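Looking after your graphic novels at home
Posted 10/18/20 by Abdelilah Belkadi

My comics shelf has grown so much since August that it finally got its own corner of the living room, and I love it! Big colour hardcovers are heavy though, and the glue in the spine suffers if they lean. Stand them straight, snug but still easy to pull out, and lay the really huge ones flat, no more than six to a pile.

Keep the shelf off an outside wall if you can. Mine was against one for two winters and the bottom row went wavy (goodbye, nice flat Zetberg omnibus).

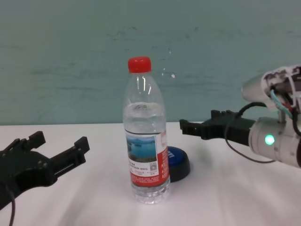
For greasy fingerprints on a glossy cover, use a dry microfibre cloth first and go gently, from the spine outward. Matte covers are fussier, so try a soft white eraser on a back corner before you touch the front.

Sticker residue? Warm it with a hair dryer on low, then peel slowly with a fingernail. I did 25 second-hand finds this way in one evening and only tore one, a Kirkargate paperback that was already pretty beat up. Still a favourite!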